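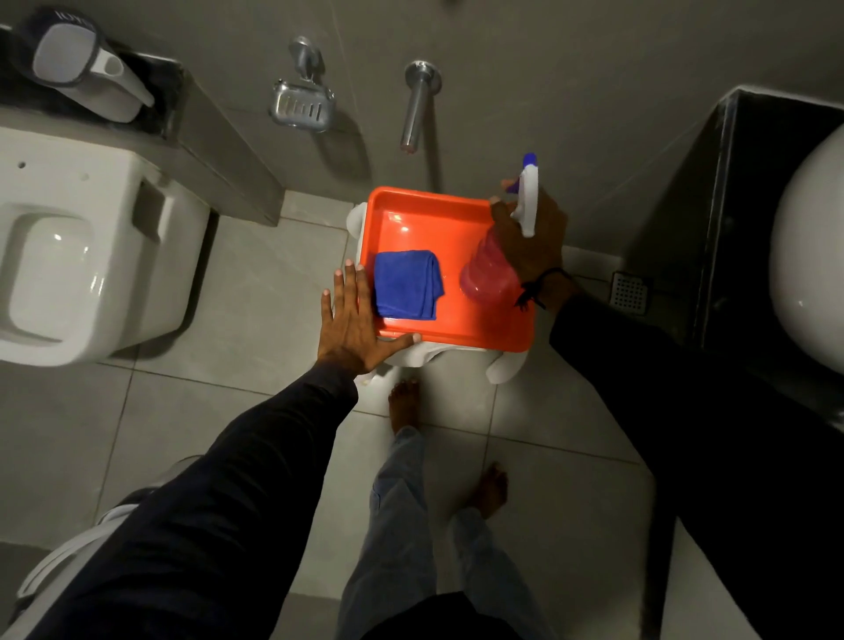 주황색 쟁반 위에 분무기와 파란 극세사 천

2025년 2월 6일

드디어 200km 브레베 신청했어요! 작년 10월에 무릎 때문에 자전거를 거의 못 타고 나서는 올해는 그냥 동네나 살살 돌자 했는데, 사람 마음이라는 게 참... 접수 열렸다는 메일 보자마자 손이 먼저 움직이더라고요. 결제까지 끝내고 나서 코스 지도를 열어 봤습니다. 순서가 거꾸로죠 ㅋㅋ

출발은 Varnunness 기차역 앞이고, 강을 따라 쭉 올라가다가 Durnard 고개를 넘어서 반대편 저수지를 한 바퀴 도는 코스예요. 고도표를 보면 획득고도가 3000m까지는 안 가는데 후반에 자잘한 언덕이 톱니처럼 붙어 있어요. 저는 긴 오르막 하나보다 이런 게 훨씬 힘들거든요. 리듬 좀 탈 만하면 내려가고, 내려가나 싶으면 또 올라가고. 지난번에 그 구간 일부만 타 봤을 때도 마지막 언덕에서 기어가 더 없나 싶어 레버를 괜히 몇 번이나 눌렀어요 (당연히 없었습니다).

그래서 요즘은 훈련이라기엔 좀 민망하고, 안장에 앉아 있는 시간을 늘리는 중이에요. 평일에는 퇴근하고 강변 왕복, 주말 하루는 길게. 지난 주말엔 혼자 Durnard 밑에까지만 갔다가 돌아왔어요. 맞바람이 어찌나 센지 평지에서 속도계가 13을 찍고 있는데 진짜 울고 싶었어요. 옆으로 동네 어르신이 장바구니 달린 자전거로 지나가시면서 "바람 부네!" 하시는데 저보다 훨씬 편안해 보이셨습니다... 비결 좀 여쭤볼걸.

그래도 돌아올 때는 그 바람이 뒤에서 밀어 주니까 세상 행복했어요. 페달을 별로 안 밟아도 쭉쭉 나가고, 괜히 잘 타는 사람 된 것 같고! 중간에 늘 가던 빵집이 문을 닫아서 편의점 앞에서 삼각김밥 두 개랑 따뜻한 두유로 때웠는데 그것도 꿀맛이었어요. 장갑을 벗으니 손가락이 말을 안 들어서 삼각김밥 비닐을 이상하게 뜯는 바람에 김이 다 찢어졌지만요.
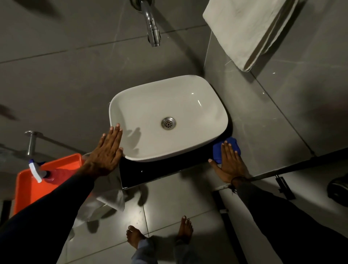

무릎 얘기를 조금 더 하자면, 안장을 4mm 올렸어요. 고작 그거 올려서 뭐가 달라지나 했는데 저한테는 꽤 차이가 나요. 예전에는 두 시간쯤 지나면 무릎 앞쪽이 뻐근했거든요. 이번엔 집에 올 때까지 괜찮았고 다음 날 계단도 멀쩡히 내려갔어요. 대신 엉덩이가 좀 아픕니다. 이건 안장 각도를 살짝 손봐야 할지 그냥 오랜만이라 그런 건지 아직 모르겠어요. 몇 번 더 타 보고 결정하려고요. 한꺼번에 이것저것 바꾸면 뭐 때문에 좋아졌는지 알 수가 없더라고요. 작년에 클릿이랑 스템을 같은 날 만졌다가 한 달을 헤맸던 사람의 말입니다.

같이 타는 Brodie Costigan 씨한테 신청했다고 문자를 보냈더니 답장이 딱 한 줄 왔어요. "먹을 거 많이 챙겨." 이분은 이 코스를 벌써 여러 번 완주하셨는데 늘 조언이 먹는 얘기뿐이에요. 근데 저도 작년에 보급 대충 하다가 봉크 와서 버스 정류장 의자에 한참 앉아 있었던 적이 있어서 할 말은 없고요. 이번에는 알람을 맞춰 놓고 배가 안 고파도 먹어 보려고 해요. 젤은 두 개만 먹어도 속이 느글거려서 양갱이랑 소금 뿌린 주먹밥 쪽으로 생각 중입니다. 주먹밥은 저지 뒷주머니에 넣으면 납작해지는데 맛은 똑같으니까!

아직 못 정한 건 조명이에요. 해가 짧을 때라 뒤쪽 한두 시간은 어두울 것 같은데 지금 쓰는 전조등이 배터리가 간당간당해요. 새로 살까, 보조배터리를 탑튜브 가방에 넣고 선으로 연결할까. 가방에 이미 양갱 자리를 정해 놨는데 말이죠. 혹시 긴 거리 타시는 분들 중에 전조등 두 개 달고 다니시는 분 계시면 핸들바 어디에 다시는지 댓글로 좀 알려 주세요. 제 핸들바는 속도계랑 벨이랑 가방 끈으로 벌써 만원이에요.

이번 주말엔 날씨만 괜찮으면 Durnard 고개 꼭대기까지 가 볼 생각이에요. 꼭대기에 화장실이랑 자판기가 있다는데 겨울에도 자판기가 돌아가는지 모르겠네요. 일단 동전은 챙겨 갈게요. 후기는 다녀와서 또 쓰겠습니다~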